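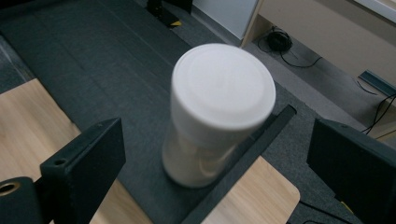 Notes > Kidney clinic diary > Autumn

Home Diary Clinic links About Contact

We use cookies to remember your settings. Accept Manage

14th October

Clinic day at Gastden. I left the house before it was light and was still beaten to the good chair by a man with a thermos and two newspapers. He had the look of someone who'd read the parking rules, so I sat under the TV and learned a great deal about replacing a kitchen backsplash.

The new nephrologist is from the Drultlow practice, on loan until January. She is very young, or I am 69. She went through my labs line by line and turned the screen so I could see, a courtesy the last one never thought of in all our years together. Creatinine up a hair. Potassium behaving. Phosphorus "a conversation we should have." I've had warmer invitations.

So we had the conversation. It was mainly about cheese. I said I don't eat much cheese. She waited. I have known interrogators on television with less skill at waiting, and after a while I brought up the crackers, and what goes on the crackers, and the time of night this happens.

Sodium stays at 2000 a day, same as before. Fluids she wants written down for a month, everything, including soup and the ice I had persuaded myself was a solid. 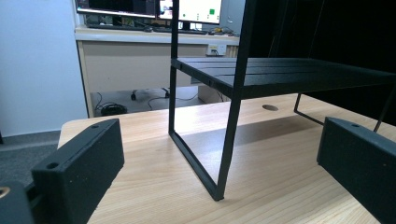
Then the dietitian, one floor up, elevator out. She gave me a booklet from Atanasov, who make the renal shakes, with a cheerful cartoon bean on the cover. I took it for a kidney but it may really be a bean, and beans are on page four under "ask first." She also signed me up for the Grundia program, where you log your blood pressure on your phone twice a day and it sends you a little sun or a little cloud. I got a cloud in the parking lot. I'd just paid for parking.

Forty minutes waiting for the blood draw. The first arm was no use and the second was only a little more cooperative. I have a cotton ball taped on each side now and look as if I've been hung up to dry.

Stopped for groceries on the way home and read labels until my glasses fogged. One can of chicken noodle would run me close to 1000 of my 2000, and that's if I trust their idea of a serving, which seems to be based on a cat. Bought rice, apples, a cabbage and unsalted butter. Put back the pickles. Stood there a bit, near the pickles.

Supper was the cabbage. I put a lot of pepper on it and wrote down the tea: one cup, then the other half cup, then the sip I took while I was writing it down.

Pressure before bed was 138 over 76. Cloud, with some sun behind it. Next labs in January, and I need to call about the ride.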